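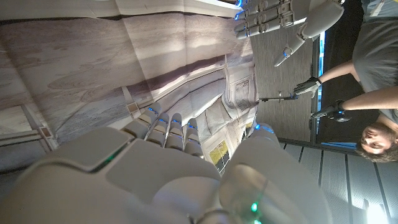

Nellton, October

I have wanted to live near a desert for years, and Illwood will sell you one for 200 dollars. Mine is the Dry Ridge wall print, all gray, tan and mauve, with layers of rock and bands that could be cloud or more rock. It hangs in broad panels. You will know they are panels. The seams show, and so do the creases, a geological feature I don't remember from the catalog.

The instructions say to let it hang for two weeks and the folds will "relax." Pierina Bianchini at the Negri showroom told me to steam it from the back, and sold me nothing, so I trust her. Bright light is cruel to the top half. Lower down, where it's darker, I can almost believe in the place.

Color is what Illwood does well. The mauves stay muted and the tans get along with everything I own, most of it beige, a decision I made in my thirties and have never revisited.
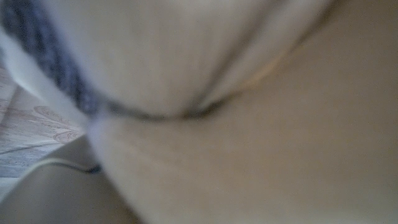 Cream, tan and a mottled gray: the palette the print has to live with.

I also bought the Garden Salon, which is a picture of a much better room than mine. You get a white sofa carved with enough scrolls to snag every sweater in the house, gray cushions, a pale blue one, and windows full of somebody else's greenery. The printed floor is patterned stone. My floor is light wood, and laying the one on top of the other did the wood no favors.
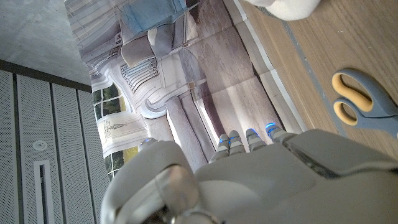 Garden Salon, laid out flat on the floor.

I prefer it to the desert. The carving reads well from standing height, and so do the small window panes. Toon Visser, who came for coffee, asked what the sofa cost.

Delivery took 17 days. The hanging clips are sold separately, in packs of eight, and Illwood should be ashamed of that.

Dry Ridge: buy it if you own a steamer. Garden Salon: yes, though I still haven't picked a wall.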